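I've been running the Pomudix two-arm table in our Jestville lab since July, and people keep writing to ask what's on it and whether they can get one. So this page is my answer, with the results mixed in. Bring coffee!

## What you get

- Two black six-joint arms with two-fingered grippers, mounted on the side rails
- The tabletop and its extrusion frame (it arrives flat, plan on an afternoon and a decent set of hex keys)
- The Moreira recorder software, which logs both arms and all the camera views on one clock
- The Naka sorting set: toy donuts and plates
- 200 starter demonstrations, already cleaned up

Price is $3,470 for the table and arms. The Naka set is thrown in, and I'd pay for it separately if I had to, I like it that much.

## Why donuts

I tried blocks first, and blocks are boring for this. They're all one size and the grippers learn one grasp and coast on it. Donuts have a hole, so there are two sensible ways to pick one up (pinch the ring, or grab across the whole thing), and the sizes in the set are all over the place. A policy has to choose, and that choice is the thing I wanted to study.

My method is pretty simple. I collect demonstrations with the pieces scattered differently each time, then tag every pick as "ring" or "across" before training. The tag goes in as one extra input. It costs me an evening of clicking per batch, and yes, I've complained about it to everyone I know.

The layout I like best has a pink plate up on the ribbed mat with a green-sprinkled donut on it, a big blue plate empty down in the lower right, and the other donuts out on the mat and the bare wood. The left arm gets the reach across, and the right one has to behave itself near the potted plant.

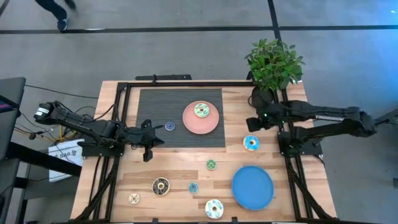 ## Results so far

I trained on 300 demonstrations and ran 647 test picks. With the tags, the small donuts went from my worst category to nearly as good as the big ones, which made my whole month! Without them the policy kept going for the across grasp on everything and bumping the little ones away.

Handing a donut from one arm to the other is still rough. I'm retraining with slower handoffs and will post the numbers on this page when I have them.

## Ordering

Tables ship from Jestville in two boxes. Say in your order note if you want the tagged set as well as the plain one, it's the same price.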